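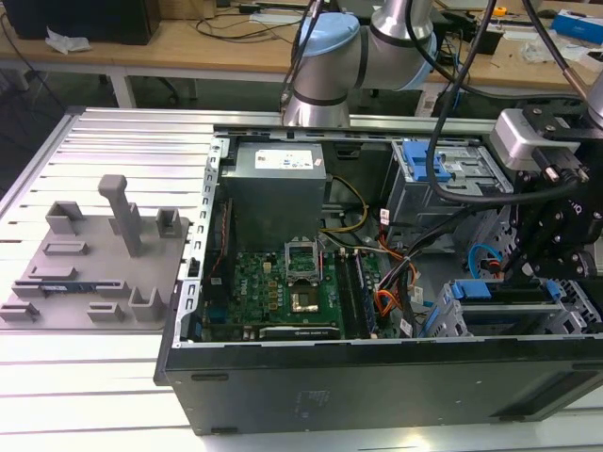
Planner update: desktop teardown cell
2024-04-17

The new release of the Jitberg planner is now running on the teardown cell at Gindedbridge. The main change is in how the two arms share the space over an open tower. Until now each arm reserved the whole case while it worked, so the other one sat idle for long stretches. The planner now splits the case into zones (power supply, board, drive bays) and locks only the zone in use.

Cables are still the hard part. Perception copes well with rigid parts such as the drive caddies and the raised bracket on the CPU socket, but a loose bundle of power wires has no fixed shape to match against. For now we treat wires as a no-go volume with a margin of 10 mm and rebuild it after every move. It is slow, and it rules out some grasps that would be fine. The Szewczyk segmentation model should let us cut the margin, and we plan to test it in September.

The fixture plate has its own frame in the config file. If you move the plate, run the calibration script again before you load a job. Old job files need converting, and the tool for that is in the Bramell repository under version 9.

We have 810 logged runs from the previous release for comparison. Replaying one takes 20 seconds, and anyone with access to the cell can start a batch from the dashboard. Please file planner faults with the log attached.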